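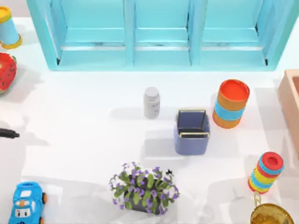 La ludothèque Ullura s'installe dans l'ancienne poste d'Irninance

Imprimer | Envoyer par e-mail

24 août 2023

La ludothèque intercommunale Ullura rouvrira à la rentrée dans les locaux de l'ancienne poste d'Irninance, place du Marché. Le déménagement, voté en mai par le conseil communautaire, met fin à deux années passées dans les préfabriqués installés derrière le gymnase. Le fonds compte 2 895 jeux et jouets, tous disponibles au prêt pour les habitants des neuf communes du territoire.

Le service avait quitté son adresse historique, rue des Tanneurs, après un dégât des eaux qui avait rendu l'étage inutilisable. Les préfabriqués devaient servir le temps d'un hiver. Ils étaient mal isolés, difficiles à trouver pour les familles venues des villages voisins, et trop étroits pour présenter l'ensemble des collections. Une partie des boîtes était restée en cartons dans une réserve municipale et n'était accessible que sur demande, avec un délai.

« Les gens demandaient un jeu, on leur disait de revenir la semaine suivante. Certains revenaient, d'autres non », résume Toàn Lưu, responsable de la ludothèque. Il a pris la tête du service pendant la période des préfabriqués et prépare le transfert avec sa collègue, l'équipe comptant deux salariés.

Un bâtiment resté vide

L'ancienne poste était fermée au public depuis le transfert du guichet dans une supérette du centre. La commune d'Irninance en est propriétaire et l'avait proposée à plusieurs porteurs de projet, dont un cabinet de kinésithérapie qui a finalement retenu un local de plain-pied près de la gare. La communauté de communes prend le bâtiment à bail et assure l'entretien courant. La toiture et les façades restent à la charge de la commune.

Les travaux ont commencé au début de l'été. Ils ont porté sur le chauffage, l'électricité et l'accès aux personnes à mobilité réduite. La rampe donne sur la rue du Lavoir et non sur la place, où la pente du trottoir ne permettait pas de respecter les normes. Une signalétique doit être posée à l'angle des deux voies avant l'ouverture.

L'ancien hall des guichets devient l'espace de jeu sur place. Le comptoir d'origine a été conservé dans sa partie la plus longue et servira à l'accueil, aux prêts et aux retours. La salle de tri, à l'arrière, accueille les rayonnages. Le bureau du receveur est transformé en atelier de réparation. À l'étage, deux pièces resteront fermées au public pour le moment, le plancher devant encore faire l'objet d'une expertise.

Le mobilier a été fourni par la société Drisum, retenue après consultation. Une partie des meubles des préfabriqués est réutilisée, notamment les tables basses et les bacs à livres. Le rayonnage métallique, lui, n'a pas pu être remonté – les platines étaient faussées – et partira à la déchetterie.

Un classement revu

L'équipe a profité de la fermeture estivale pour refaire l'inventaire. Chaque boîte a été ouverte, les pièces comptées et les règles vérifiées. Les jeux incomplets ont été mis de côté. Ceux dont il manque un pion ou un dé seront remis en circulation après réparation, les autres serviront de stock de pièces détachées.

Le classement change également. Les jeux étaient jusqu'ici rangés par âge, selon les indications portées sur les boîtes. Ils le seront désormais par type : jeux d'imitation, jeux d'assemblage, jeux de règles, jeux d'adresse, puis un rayon consacré aux jeux pour adolescents et adultes. L'âge reste indiqué sur l'étiquette.

« Le rangement par âge mettait les parents mal à l'aise, explique Toàn Lưu. Un enfant de huit ans qui veut encore jouer à la marchande allait dans le rayon des petits, et il le sentait très bien. Maintenant il va au rayon imitation, comme tout le monde. »

Les dînettes et les jeux de marchande font partie des articles les plus empruntés, avec les circuits de billes et les jeux de coopération. Ce sont aussi ceux qui s'abîment le plus vite. Les fruits, légumes et petites vaisselles sont lavés à chaque retour, ce qui explique qu'ils ne soient pas remis en rayon le jour même. Les lots seront maintenant préparés dans des sacs en toile transparents sur une face, pour que l'emprunteur puisse vérifier le contenu avant de partir. Une fiche avec la liste des éléments sera glissée dans chaque sac.

Les grands jeux en bois, très demandés pour les fêtes d'école et les mariages, restent soumis à réservation. Ils seront stockés au rez-de-chaussée, près de la porte de service, ce qui évitera de les faire passer par la salle. Les associations qui les empruntent devront venir avec un véhicule adapté et les rapporter secs, plusieurs plateaux ayant gondolé l'an dernier.

Horaires et abonnement

La ludothèque sera ouverte le matin aux structures – crèches, écoles, relais petite enfance, établissements pour personnes âgées – et l'après-midi aux familles. Une ouverture en début de soirée est prévue une fois par mois pour les joueurs adultes, à titre d'essai jusqu'à la fin de l'année scolaire. Le calendrier détaillé sera affiché en mairie et sur place.

L'abonnement reste annuel et familial. Le tarif ne change pas. Les abonnements en cours au moment de la fermeture sont prolongés d'une durée équivalente, sans démarche à faire. Le jeu sur place demeure gratuit et ouvert à tous, sans abonnement, les enfants devant être accompagnés d'un adulte pendant toute la visite.

Les emprunteurs qui ont encore des jeux chez eux peuvent les rapporter dès maintenant à la médiathèque, qui les transmettra. Aucune pénalité de retard ne sera appliquée pour la période d'été. La boîte de retour des préfabriqués a été retirée et il ne faut plus rien déposer devant la porte, plusieurs sacs y ayant pris la pluie.

La question du stationnement

Le choix de la place du Marché n'a pas fait l'unanimité. Lors du vote, des élus de communes rurales ont fait valoir que le site du gymnase offrait un grand parking, alors que les places du centre sont occupées une bonne partie de la matinée. La majorité a répondu que la ligne de car s'arrête devant l'ancienne poste et que les écoles du bourg pourront désormais venir à pied.

Des arrêts de courte durée seront matérialisés rue du Lavoir. Les jours de marché, l'accès des véhicules à la place reste interdit le matin et les structures seront invitées à choisir un autre créneau. Le parking du cimetière, à quelques minutes à pied, est rarement plein.

Les commerçants de la place se disent plutôt satisfaits. La gérante du salon de thé Đồng, installé en face, envisage d'ouvrir plus tôt l'après-midi. « Il y avait des rideaux baissés en face de ma vitrine. Là, il y aura des poussettes et du passage, je ne vais pas me plaindre », dit-elle.

Dons et recherches

La ludothèque reprendra les dons de jeux à partir de l'automne, une fois les rayons en place. Elle accepte les jeux de société complets, les puzzles vérifiés, les jeux de construction et les déguisements lavés. Elle ne prend ni peluches, ni jouets électroniques, ni jeux vidéo. Les dons se font au comptoir, aux heures d'ouverture, et l'équipe se réserve le droit de refuser ce qui est trop usé.

Toàn Lưu recherche par ailleurs des photographies ou des documents sur la poste au temps où elle était en service. Une petite présentation sur l'histoire du bâtiment doit être accrochée dans l'entrée. Les originaux seront numérisés à la médiathèque et rendus à leurs propriétaires. Un ancien facteur a déjà prêté sa sacoche et un registre de tournée.

L'ouverture se fera sans inauguration officielle, celle-ci étant repoussée à la fin des travaux de façade. Les familles pourront visiter les lieux dès le premier après-midi. Les prêts reprendront le même jour, dans la limite de deux jeux par famille pendant les premières semaines, le temps que tout le fonds soit étiqueté.

Imprimer | Envoyer par e-mail

Ce site utilise des cookies pour mesurer son audience. En poursuivant votre navigation, vous acceptez leur dépôt. Accepter | Refuser | En savoir plus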